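Work > Repair & Reuse > Interviews
4 min read

Old towers, second lives: inside the Steseo workshop

She has been stripping office PCs at Steseo for nine years, and talks with her hands in the parts tray. "Lid off, tower flat on its side. Always flat. You can't see a thing standing up."

The machines come from Ezzat, an office clearance firm – 333 since May, most of them dull and black and perfectly good. What kills them? "Dust. Bad power supplies. People." She laughs, then goes back to a screw.

Cooler off first, then a wipe of the old paste, then a look at the socket. That's the bit she slows down for. "Bent pins, you're finished. Sixty seconds looking saves a whole board."

And memory? Tested stick by stick, 8 GB is what most buyers want. Anything less goes in the drawer. She wont throw it out, theres always somebody with an older box. 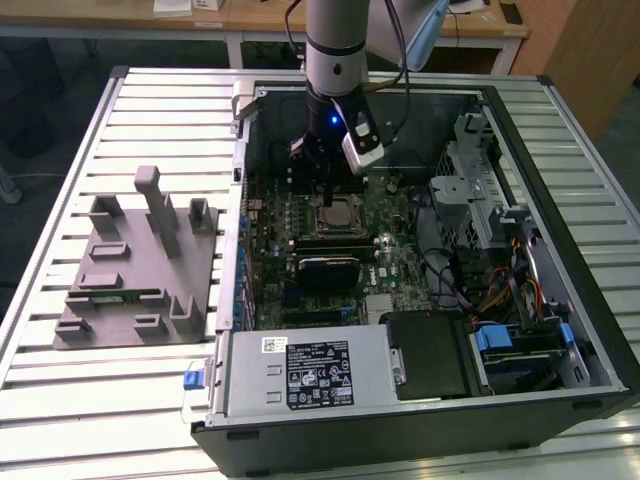 The branded boards are awkward, she says. "Dell do their own thing with layouts. You learn where stuff is. A shop board, I can swap it for anything – these, you keep the case and the board together or you've got nothing."

Does she ever buy new? "My own one at home is from a skip." Runs fine, apparently. Loud fan.

Finished towers go to Drilon, a charity shop two doors down. Next delivery is Monday, and the kettle's on.

Comments (3)

petrol_blue: Had one of theirs for two years, still going. Fan is loud on mine too

Marrowfat: do they take laptops?

tinlid: should of mentioned wiping the drives first!!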